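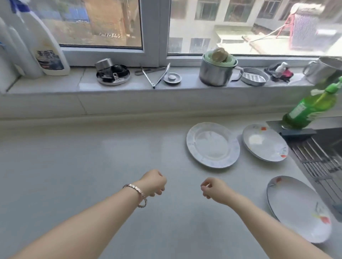 Chapter 4
Teaching the Arm to Put Dishes Away

By now you have a working arm bolted to a bench, and you have probably shown it to people who were polite. In this chapter it gets a chore. We will build the Vinda, a two-armed plate handler that fits on a home counter and can be put together in a shared shop over a few weekends, or over all of April if you share the shop's one good drill press.

Plates look easy. They are round, they stack, and children carry them. They also come in whatever sizes and rim shapes your relatives saw fit to give you, and a gripper tuned on one set will meet the next with great confidence and a loud noise. The first Vinda handled 50 plates and returned 45 of them.

Before you cut any parts, study how hands do the job. Set a stack down slowly, several times, and write down where your fingers go.
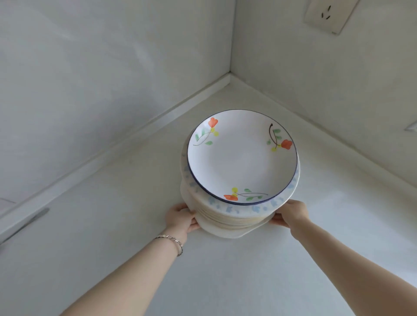
Figure 4.1. Two-handed placement of a mixed stack. Note the support from both sides and the wide, wavy rim of the bottom plate.

The figure holds most of our design problem. Fingers need room under or beside the lowest rim, and a corner leaves little of it. Section 4.2 covers the Tisano wrist joint, Section 4.3 the finger pads. Section 4.4 covers grip force, and for that one please use plates you already dislike.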